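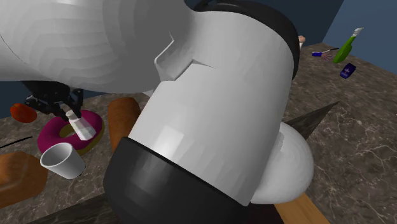 Mohammed-Awal Yakubu opened the meeting and thanked everybody for making the time so close to the end of the year, and particularly Selorm Kwofie, who joined from the train and stayed with us through most of it. Also present were Sena Fiadzo, Reda Chraibi and Abdul-Rahman Adjei (minutes). The first item was the grasp planner in Kiten and whether it is ready to be merged, and it took up a good half of our time, as these things do. Sena kept the tabletop render up on the shared screen while she talked, and she used the small white piece in the gripper, held over the pink donut, to explain what she means by clearance during transfer. At present the planner checks the fingers and the arm links against everything on the table, but it treats the held object as a point at the tool center. For a long piece held at a slant, with its lower end toward the table, that leaves a fair amount of geometry the collision checker never hears about.

Reda asked whether we could simply attach the object's mesh to the tool link once the gripper closes. Sena said yes, and that she has it working on a branch, but planning gets slower, and she would like to try a coarse convex hull first. There was a good, friendly discussion of this, with Selorm in favor of the hull and Reda a little worried about cups, where a hull fills in the opening and rules out grasps at the rim that are perfectly fine. It was agreed that the hull would be used for held objects only, and that things resting on the table would keep their full meshes for now.

Minutes of the previous meeting, held in May as a full group, were accepted with one correction: the logging tool is spelled Jullik, with two l's. Abdul-Rahman apologized to the tool.

Perception. Reda reported on pose estimation in the cluttered layouts. The nightly set now has 3499 layouts, and he went through 80 of the failures by hand, for which he was warmly thanked. A large share of them involve an object partly hidden behind the arm itself, and he pointed to the loaf behind the forearm on Sena's render as the sort of thing he means. He would like the planner to be able to ask for a second look from a different arm posture before it commits to a target. Mohammed-Awal liked the idea but asked that it stay behind a flag until Handeo has been moved to the new message format.

Tooling. Selorm has shortened the replay viewer's start-up and added a way to step backward through a plan, which several of us have been wishing for. The planning timeout will be set to 300 milliseconds in the nightly runs, with 4 retries. Sena would have preferred a longer timeout and asked that this be noted.

Sarpong integration was put off, as we were running over.

Actions
Sena: tidy the held-object branch and open it for review.
Reda: write up the second-look request, one page if possible.
Selorm: share the replay viewer build with the whole group.
Abdul-Rahman: circulate these minutes and fix the spelling in the old ones.

Minutes written up December 23, 2023. A.-R. Adjei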